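2023-07-24
Notebook, infrastructure bench

Cold aisle move, part 2. Salazar racks are in and powered, Grastum ones still waiting on rails. Vosus quoted us for 1000 watts a rack which is nonsense, we were over that in October with half the gear. Asked them to requote on measured draw, sent the PDU logs.

Blanking panels missing from rack 7. Hot air coming straight round the front, inlet temps all over the place untill I taped cardboard over the gaps. Ugly, but the alarms cleared.
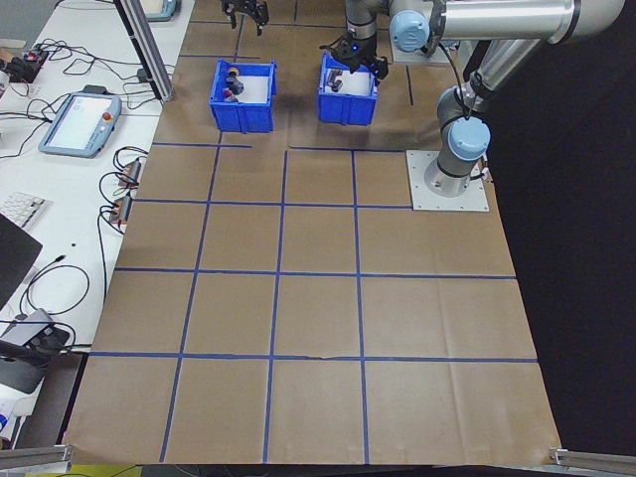
Do we need the second cooling unit before the Grastum racks go live? Only if we fill them past half; at half load the existing unit holds setpoint with the containment doors shut.

UPS: battery string B tested low again. Nearly 2000 cycles on the counter, don't believe it, think the counter carried over from the old controller. Logged with Skustell anyway. They want a photo of the serial plate, which is at the back, behind the busbar cover. Of course.

Labelling is a mess. Both ends of every patch lead please, same label, same format. Found two uplinks marked A and neither was.
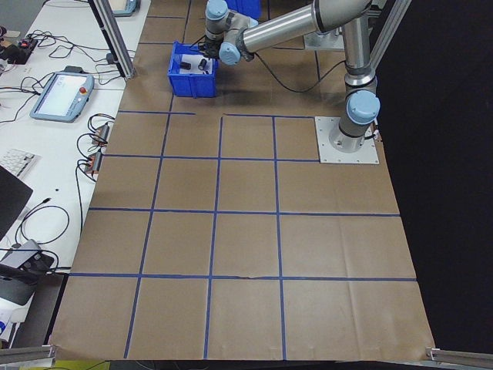 and the fibre tray wants redoing too while the floor tiles are up, bend radius is awful near the colum. Will need a shutdown window for that one, ask for an evening.

To do: panels, requote, serial plate, borrow the good label printer back.

3 comments | 0 shares
Internal notes, copyright Salazar | Contact | Back to top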